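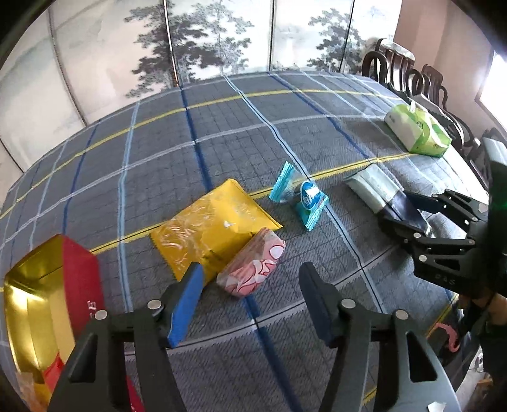 2 min read

Sugar to stevia in iced tea concentrate, how much??

celtlow_kitchen
Posted 10/16/19

OK so quick one, have to get this sorted before my sister's thing. I make a tea concentrate, big jar, keeps in the fridge, you top it up with cold water. Been doing it all summer. Recipe uses 400 grams of sugar to 10 tea bags. Now two of the people coming can't have the sugar so I want to use Stevia instead.

Problem is every chart online says something different. One says a teaspoon replaces a whole cup, another says use it cup for cup. Tried a small batch in August with the liquid kind and it was awful, bitter, kind of like licorice at the end. Poured it out.

Also does it still keep as long without the sugar? Mine normaly lasts a couple weeks no trouble. Plain black tea, lemon peel, nothing fancy. Thanks

3 replies

Castuno
Check what you bought. That's why the charts don't agree. Some bags are the pure extract, crazy strong, you need a tiny pinch. Others are mixed with a filler so they measure like sugar, and it usually says so on the front. "Cup for cup" or "spoon for spoon", something like that. Your teaspoon chart is for the strong kind.

For the baking blend I'd start at half of what the bag tells you. Cold tea needs less than you think. Stir it in while the tea is hot, let it cool all the way, taste it watered down the way you'd serve it, then add more. Don't taste it hot and strong, you'll get it wrong every time. I ended up at 200 grams of the cup for cup stuff for a jar like yours and people still said it was sweet.

The bitter thing is partly too much sweetener and partly the tea. Take the bags out sooner. I do five minutes, no squeezing. And pull the lemon peel when you pull the bags, the white part goes bitter if it sits. Tiny pinch of salt helps too, sounds weird, try it.

Keeping: no, not as long. Sugar at that strength does a lot of the work. I'd make it the day before and use it up in three or four days. If it gets cloudy and smells off, toss it. (Cloudy from the cold is just tea, thats fine.)

Halilović
just use honey

mintandmore13
Honey is sugar, won't help if they can't have sugar.

What I do for a mixed crowd is leave the tea plain and put the sweet stuff on the side. One small pitcher of sugar syrup, one of the stevia kind dissolved in warm water, label them both. Everybody does their own glass. Less to go wrong, and you can make the syrup way ahead. Would also ask the two guests what they use at home, some people can't stand the aftertaste and would rather have it plain w/ lemon.

Agree on taking the bags out early.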